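PRESS RELEASE

For immediate release — May 25, 2022

Bemgate toy library to stay open, and moves to bigger rooms in July

Bemgate Toy Library has signed a lease on the old Litden Road shoe shop and will move there in July. Loans carry on as normal until then. Nothing closes, except for one week while the shelves are shifted.

The new place is on the corner opposite the Shin Street bus stop. Ground floor, level entrance, its own toilet and a sink that works. The present rooms above the dry cleaner's have two flights of stairs and no lift, and pushchairs have had to be left in the passage at the bottom for as long as the library has been going.

"We've been asking for a ground floor for years," said Anathi Makhubela, who runs the library. "Parents with twins, grandparents, people on crutches. They get to the bottom of the stairs and turn round and go home. I would do the same."

The lease runs for seven years. Rent is paid for the first 30 months by a grant from the Zarketton Fund, which supports play and reading projects in the district. After that the library will have to find the money from membership and from hiring out the back room for parties.

What is changing

Opening hours go up from two mornings a week to four, plus Saturday until one o'clock. There will be a late opening once a month for people who work in the day, date to be fixed.

Members can borrow for three weeks insted of two. The limit goes up as well — five items per family, of which one can be a large item. Large means slides, ride-ons, the sand table and anything else that doesn't go in a carrier bag.

Membership stays at £15 a year. Families on a low income pay nothing and do not have to show paperwork, a word at the desk is enough. Childminders and playgroups pay £77, and get double the limit and the option to book ahead by phone.

Fines are being dropped altogether. They brought in very little and mostly meant that people who were late stopped coming, with the toys still at home. Anyone who has had something out since before the lockdowns is asked to bring it back, no questions. The desk would particularly like to see the marble run again, and the wooden farm, and both dolls' prams.

What can be borrowed

The stock has been sorted for the move and a new list goes up on the door this week. Baby toys first, then pretend play, then building, then puzzles and games, then outdoor. Dressing-up clothes are washed between loans and so there is sometimes a wait for them.

Building toys are the most asked for, at every age. Big plain blocks go out to the under-threes and come back and go straight out again. Older ones want the sets with wheels and gears. The library could do with more of both, and will take good second-hand ones if they're clean and nothing is cracked.

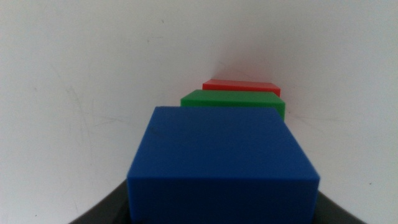 Donations

Bring them to the present address until the end of term, any opening time. After that please hold on to them until the new place is open. Do not leave bags on the step at Litden Road, the builders are still in and it will all get covered in dust.

Wanted: building blocks, large size. Wooden puzzles with all there pieces. Board games for ages five to nine. Musical instruments, but no whistles. Ride-ons in working order. Jigsaws for adults too, there's been a steady demand for those.

Not wanted: soft toys, anything with a button battery, car seats, cot mattresses, helmets. The library cannot check these properly and would have to turn them away.

Electrical toys only if they come with the lead and the instructions.

Help with the move

Moving is spread over one week. Vans are booked for the Monday and the rest is carrying, unpacking, wiping down and putting labels on shelves. Two hours is useful. So is half an hour. Tea provided, and lunch for anybody staying past noon. Children welcome on the unpacking days but not while the vans are loading.

Shelving is the one big gap. The shoe shop racks are too shallow for boxes and are coming out. The library is looking for deep metal or timber shelving, new or used, and can collect within the town. Offers to the desk please, with measurements if possible.

The racks themselves are free to anyone who can take them away before the end of term. They are sound, just narrow.

Opening day

A Saturday towards the end of July, ten until two. Free, no booking. Story time at half past ten and again at noon, a swap table for outgrown children's books, face painting, and new members can join on the spot. Cake from the playgroup parents. Street parking is limited and the bus stops outside.

Anathi Makhubela said: "Come and have a look even if you don't have small children. We lend games to students, and we've got a retired couple who work through our jigsaws faster than we can get them in. It's a library. Anybody can join."

Bemgate Toy Library would like to thank the landlord at Litden Road for holding the shop while the grant was decided, and the dry cleaner downstairs, who has put up with the noise over his head very kindly.

ENDS

Notes for editors

Anathi Makhubela is available for interview most afternoons. Please ring the desk in opening hours or leave a message, calls returned the same day if we can.

Photographers are welcome at the new building by arrangement, once the floor is down. Families must be asked before any child is photographed.

The name is Bemgate Toy Library, not the Bemgate Play Centre, which is the council building by the park. We do get each others post.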